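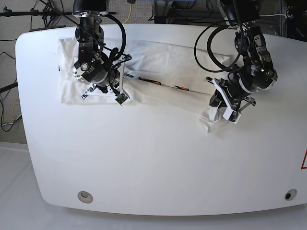

Cluneo Open Day Cloth Set

Version 2. Maintained by Rosalía Robles and Maximiliano Mateos, Grendodine.

Summary

Recordings from the cloth handling station at the Grendodine open day in October. Two arms, mounted above a white table, worked on a single white cloth while visitors watched and, in one part of the program, drove the arms themselves. The set holds 2,785 episodes. Of these, 2,000 were recorded by staff in the run-up to the visit and the remaining 785 on the day itself.

Contents

episodes/ - one folder per episode, with video, joint positions and gripper state
splits/ - train and held-out lists, by operator
notes/ - operator notes in plain text, unedited
visit/ - the printed program and the station sheet handed to visitors

Tasks

fold_half: bring one edge of the cloth over to the opposite edge.
lift_corner: grasp a corner and raise it clear of the table.
flatten: pull out creases until the operator calls the episode finished.
free: no instruction given. Visitors only.

Left and right always refer to the robot's own arms. In a view from the front of the table, the right arm is on the left side of the image. Version 1 had these swapped in the visit/ metadata; anyone still using it should rerun their loader against the new files.

Operators

42 operators in total: 6 staff and 36 visitors. Visitors are identified by number only. Each had a short practice run, which was not kept. Lucía Escobar supervised the station in the morning and Yolanda Iglesias in the afternoon. The supervisor field gives initials.

Annotation

Task labels were entered at the station. Success labels were added later by one annotator, Visitación Olmedo, from video alone. A fold_half episode counts as a success if the moved edge lies flat at the end - alignment is not scored. The free episodes have no success label and the field is left empty.

Known issues

The joint logs from the morning start late in several episodes. Use the first_valid field and discard anything before it.
Cloth state is not reset between free episodes. The end of one is the start of the next.
Some episodes include items other than the cloth on the table. These are not labeled, and no bounding boxes are provided for anything.
Room audio was removed before release. Timestamps are unchanged.
Visitor episodes are much slower than staff episodes. Do not mix the two when reporting completion time.

Suggested use

Suitable for comparing practiced and first-time operators on the same station. Coverage of fabrics is too narrow for general cloth work: one cloth, one color, one table.

Access

Requests go to Rosalía Robles through the Cluneo project page. State which splits you need; the video is large and is sent separately from the logs.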